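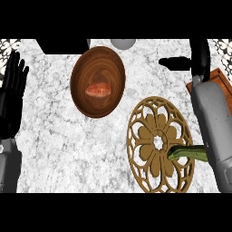
What does the Udano kit add to a simulator the department already has? It adds a library of 733 household objects with masses and friction values filled in, and controllers for 2 arms that share one clock.

Product review, Drorus kit "Udano", release 2. Project report, September 2019.

The kit was tested from June on one desktop computer with 32 GB of memory. Installation followed the De Bruijn course notes, except that the licence file had to be copied by hand.

Kitchen tasks were used throughout. In the view reproduced in this report, the right arm has a zucchini held out over part of a gold-coloured trivet, and the left hand is open and empty. A bread roll sits in the wooden bowl.

Contact settings are stored per object and can be edited as text. Changes take effect only after a full reload, which slowed tuning. The Kelisar add-on for logging joint torques was not bought, so grip force is not reported.

Remaining work: repeat the tests with the friction values halved.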